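Progress report to Ralico: bedding and linen reuse pilot, Trirnero
October 16, 2021

2 comments
17 shares

You asked for a frank account ahead of the second payment, so I'll start with the part of the application I no longer believe. We said that donated sheets, washed and repacked centrally, would cost less per household than buying new ones at wholesale. On the figures to the end of the period they do not. We may still get there, but I would not put it in a press release.

Donations have been generous in volume and poor in usefulness. We took in around 3,000 pieces. A large share were single pillowcases, valances and fitted sheets for mattress sizes that hardly any of our households own. The sorting guide supplied by Erka assumes donors will label sizes. They don't. Staff have ended up measuring on the floor, and that labour was never in the budget.

The laundering contract is a mixed story. Phí has kept to its turnaround times and its prices. Its monthly statements claim a very low rejection rate, and I'm doubtful, as the rate covers only what their own people choose to reject. We opened 300 finished packs on arrival and set aside more than I'd have expected, mostly for perished elastic and old stains. I have asked for both sets of numbers to be reported from now on.

Households were supplied through 2 referral agencies instead of the four we named in March. The others liked the idea at the meeting and then sent no referrals. I'd suggest we stop listing them as partners. Feedback from recipients is warm, but it was gathered at pickup by the same people handing over the parcels, and I wouldn't lean on it. A phone call a month later would tell us more.

Patterned sheets have moved faster than plain white ones, against the advice we were given. Prints like the cloud and leaf squares below are asked for by families with young kids, and plain stock sits on the shelf. Whether that holds over a winter is another matter.
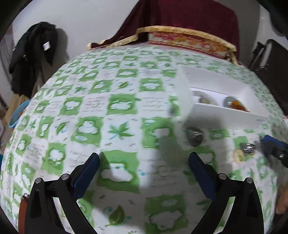 Ondine Farrugia-Pell

Spending is under the approved total, mainly through the unfilled driver position. Please don't read this as a saving. Deliveries have been covered by staff in their own cars, and the mileage claims are still coming in.

For the next period I'm asking to move the unspent wages to sorting, to refuse odd pillowcases at the door, and to drop the plan for a second depot. The depot was costed on volumes we have not seen. A revised budget will follow once Phí confirms its rates for next year.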